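# An Afternoon Among the Arms at Irnance

The bus to Sorkesley leaves you at a roundabout, and from there it is a walk of fifteen minutes past a tile warehouse and a field with two horses in it. I had been told to look for a green door. There were two green doors. The second one was right, and behind it, already at one o'clock, a queue of people was waiting to hang up their coats.

Irnance has opened its workshop to visitors every December since it moved here from Keogh. The company builds control systems for pairs of robot arms, the kind that must work together on one task as our own two hands do. It is a small firm and it does not advertise the open day very much, only a sheet of paper in the library and a line in the local newsletter. Still, 265 people had put down their names this time, and they were let in by groups, so that everybody could stand near enough to see something.

My group had a retired couple, several students from the college, a father with a girl in a red raincoat, and a man who repaired lifts and asked the best questions of the day. We were given a short talk first. Our guide, an engineer with a sore throat, explained that a single arm is an old and well-understood thing. With two arms you must solve who goes first, who holds and who waits, and what happens when both want the same piece of air.

After this we went to look at the machines. I had expected something like a car factory, with fences and orange paint. The arms at Irnance are black, and they share one big room with the people who program them. You can follow an arm from its shoulder down to the fingers, and just behind it somebody is at a desk with a laptop, thinking.
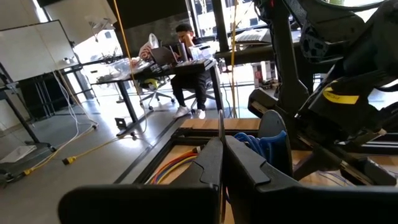
How long does it take to teach a pair of arms a new task? Our guide said that a simple one, such as passing a block from one gripper to the other, needs five days of work, and that anything with cloth or cable in it can take a whole season.

This answer surprised the students, I believe, who had hoped for a smaller number. The lift repairer only nodded. He told us that in his trade also the moving part is quick to fix and the waiting around it is long.

The demonstration itself was modest, and I liked it for that. One arm picked up a wooden block, turned it slowly and offered it to the other. The second arm came forward, stopped, seemed to consider, and closed its fingers. Then the first let go. The retired couple applauded, which made everybody else applaud too. On the third try the block fell. The engineer wrote something in a notebook, put the block back in its place and started again without any speech about it.

The program that decides these movements is called Erlow. As far as I could understand, it keeps a record of every attempt, the good ones and the bad ones, and our guide spoke of the bad ones with more affection. By that afternoon it had stored 167 handovers for this one block. A different colour of block would make no difference to it, she said, but a different weight would.

The girl in the raincoat wanted to know if the arms got tired. The motors do get warm, was the reply, and then the arms are given a rest. She was satisfied with this. Her father asked about jobs, as somebody must on such a visit, and the answer he got was careful and a bit long. Irnance would like to see its arms in places where people now hurt their wrists, in packing and in the sorting of parts. Whether the people with the sore wrists will be offered other work is for their employers to say. I would have liked to hear more on this point, but the next group was already at the door.

Tea was served in the corridor, with shortbread from the bakery in Sorkesley. I stayed longer than I had planned, talking with the students, and so I missed the bus of half past three and had to wait in the dark for the next one. The lift repairer drove past in his van, stopped, reversed, and took me as far as the station.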